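Drosora — remplacements et temps de jeu dans le football féminin régional

Version publiée le 2021-09-15

Résumé

Drosora est un jeu de données tabulaire sur les remplacements effectués en championnat féminin senior dans le district de Kovholm. Il couvre neuf saisons, 42 équipes et environ 3000 rencontres. Chaque ligne de la table principale correspond à un changement de joueuse : minute, équipe, score au moment du changement, poste de la sortante et de l'entrante lorsqu'il est renseigné.

Le jeu a été constitué pour étudier la répartition du temps de jeu dans des effectifs courts. Il ne contient ni données de position, ni données physiologiques, ni événements de jeu autres que les buts, les cartons et les remplacements.

Contenu de l'archive

L'archive contient quatre fichiers CSV, encodés en UTF-8, séparateur point-virgule, une ligne d'en-tête :

rencontres.csv — une ligne par match joué jusqu'à son terme
equipes.csv — une ligne par équipe et par saison
remplacements.csv — une ligne par changement
evenements.csv — buts et cartons, une ligne par événement

Les clés de jointure sont id_rencontre et id_equipe. L'identifiant d'équipe reste stable d'une saison à l'autre, y compris après un changement de nom. En cas de fusion de deux clubs, un nouvel identifiant est créé et les anciens figurent dans la colonne origine, séparés par une barre verticale.

Champs de remplacements.csv

id_rencontre : clé vers rencontres.csv
id_equipe : clé vers equipes.csv
minute : entier, temps réglementaire
minute_add : entier, temps additionnel, vide sinon
sortante, entrante : identifiants pseudonymisés
poste_sortante, poste_entrante : G, D, M, A ou vide
ecart : différence de buts du point de vue de l'équipe qui effectue le changement
motif : tactique, blessure, inconnu

Le champ motif est repris tel quel de la feuille de match. Il n'est rempli que si l'arbitre l'a noté. La valeur « inconnu » domine largement dans les premières saisons et ne doit pas être assimilée à « tactique ».

Collecte

Les feuilles de match papier ont été numérisées, puis saisies deux fois de façon indépendante dans l'outil Clatia. Les divergences entre les deux saisies ont été tranchées par retour à la feuille. Lorsque la feuille était illisible, la valeur est laissée vide ; aucune imputation n'a été faite. Pour les saisons récentes, les feuilles étaient déjà électroniques et l'export a été converti directement, avec la même grille de contrôle.

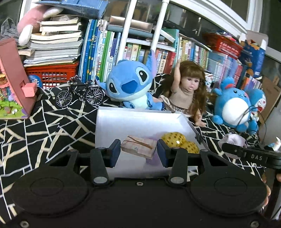
Les feuilles de match sont regroupées par journée de championnat, et la journée est aussi l'unité de correction du jeu. Un lot se traite d'un bloc, à la manière du petit paquet de papier beige noué d'une ficelle brune : on le défait entièrement, on le vérifie, on le referme. Une erreur trouvée sur une rencontre entraîne donc la relecture de toutes celles de la même journée. La colonne lot de rencontres.csv permet de retrouver ce regroupement. Les rencontres reportées restent dans le lot de leur journée d'origine, même lorsqu'elles ont été jouées après la trêve de novembre.

Contrôles appliqués

— Une joueuse sortante doit être sur le terrain à la minute indiquée.
— La somme des buts de evenements.csv doit être égale au score final.
— L'écart au moment du changement est recalculé à partir des buts et comparé à la valeur saisie.
— Les minutes sont bornées par la durée réglementaire de la catégorie.

Les lignes qui échouent à l'un de ces contrôles sont conservées, avec la colonne controle à 0. Le filtrage est laissé à l'utilisateur.

Indice de Jafarzadeh

La colonne indice_j de equipes.csv donne l'indice de Jafarzadeh, mesure de concentration du temps de jeu au sein d'un effectif. Il vaut 0 quand toutes les joueuses inscrites ont joué autant de minutes et tend vers 1 quand le temps de jeu se concentre sur un noyau réduit. Les gardiennes sont exclues du calcul. L'indice n'est pas calculé pour les équipes ayant déclaré forfait général en cours de saison.

Limites connues

Les remplacements libres, autorisés dans certaines poules, sont mal consignés : une joueuse sortie puis revenue n'apparaît souvent qu'une fois. La colonne regime de rencontres.csv signale les matchs concernés, qu'il est préférable d'écarter pour tout calcul de minutes individuelles.

Deux changements simultanés sont enregistrés dans l'ordre de la feuille. L'appariement entre sortante et entrante est alors conventionnel.

Les postes sont déclarés par les clubs avant la rencontre et ne tiennent pas compte des permutations en cours de jeu. Les rencontres de coupe et les matchs amicaux ne sont pas couverts.

Données personnelles

Les noms, dates de naissance et numéros de licence ont été supprimés avant publication. Les identifiants de joueuses sont tirés aléatoirement pour chaque saison, ce qui empêche tout suivi individuel sur plusieurs années — c'est un choix délibéré. Toute tentative de réidentification est contraire aux conditions d'utilisation.

Utilisation

Réutilisation libre à des fins de recherche et d'enseignement, avec mention du nom du jeu et de la date de version. Les corrections se signalent par ticket dans le dépôt, en indiquant id_rencontre, le champ concerné et la valeur attendue.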